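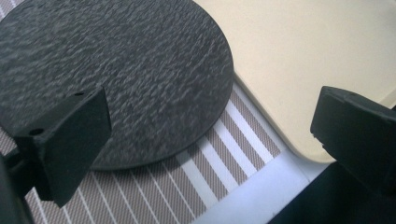
Buy the fingers last, Birgit Tiedemann told the planning group at Clekar, and buy more of them than you think you need. Her advice was the opposite of the order in which the group had made its list. They had started with the gripper, then looked at the parts it must hold, and only in October did they ask who would pay for the spare pieces.

Chapter 4
Planning the Equipment Budget

In Chapter 3 we chose tasks for a small handling station. Now we must give each task a price. A common mistake of new buyers is to write down the price of the machine and stop there. The gripper, its fingers, the mounting pieces and the hours of training are also costs, and they come back every year.

Take a thin, flat disk with a rough surface. Two wide fingers may hold a box well, but a disk which lies almost flat on a mat gives them only a thin rim. The buyer should test this before signing the order. At Clekar the test took 16 hours of work and changed 57 lines of the budget.

After this chapter you should be able to:
separate one-time costs from yearly costs;
estimate how many spare fingers a station will use;
compare two offers which do not include the same parts.

4.1 The Price on the Offer

The first offer from Puvell had 139 items. Read such a list twice, and mark every item that wears out.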